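Most kitchens need one glass bowl, and most people who cook own too many of the wrong kind. I have felt this way for years, and moving apartments last August only made me surer of it.

When I packed the old kitchen I had eleven bowls. Four were plastic and had gone cloudy. Three were steel, nested, with the smallest one stuck inside the middle one since the previous winter. There was a ceramic set from my aunt, too heavy to lift with one hand when full. The last was a clear glass bowl I bought at Olvera, the restaurant supply store by the rail yard, for less than the price of lunch. That one had been in the sink or on the drying rack nearly every day. The others had been on a shelf.

The case for glass is mostly that you can see what is in it. With a dressing, you can tell if the oil is still sitting on top. With dough, you can put a strip of tape on the outside and check the rise from across the room. With leftovers, you know what they are without lifting a lid, so they get eaten. Steel is lighter and won't break, and I understand why Maricruz Ledesma, who taught me to make bread, will not use anything else. She works in a big kitchen with a hard floor and people moving fast behind her. I work alone at a counter.

The usual complaint is breakage. I have broken one glass bowl in my life, and I broke it by putting it in a stack. Stacking is where they chip. A bowl that lives by itself on a shelf, with nothing inside it and nothing on top, lasts a very long time. Teodoro Ventura downstairs has one that belonged to his mother, and it still gets used for beans.

The second complaint is weight. This is fair for the big ones. A bowl that holds enough salad for 10 people is a nuisance to wash and takes up a whole shelf. Buy the middle size. If ten people come over, use a pot.

I would also say something about where you use it. A clear bowl on a busy countertop gets lost among the mail and the jars, and then an elbow finds it. Put it in the center of a plain surface with space on both sides, where your hands can come in from left and right without knocking anything.

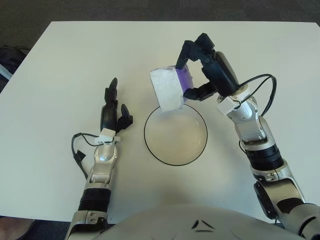

The same goes for setting it down. Lower it flat and let go when the whole base is touching. Fergus Crichton, my old roommate, used to land his on the rim of the base and let it drop the rest of the way, and the noise alone was enough to make me leave the room.

I gave the plastic bowls away, kept the steel ones once I got them apart with ice and hot water, and returned the ceramic set to my aunt, who was glad to have it. The shelf is half empty now. I have not bought anything to fill it, and I would ask anyone thinking about a matching set of six to cook for a month with one bowl first and see how often they reach for a second.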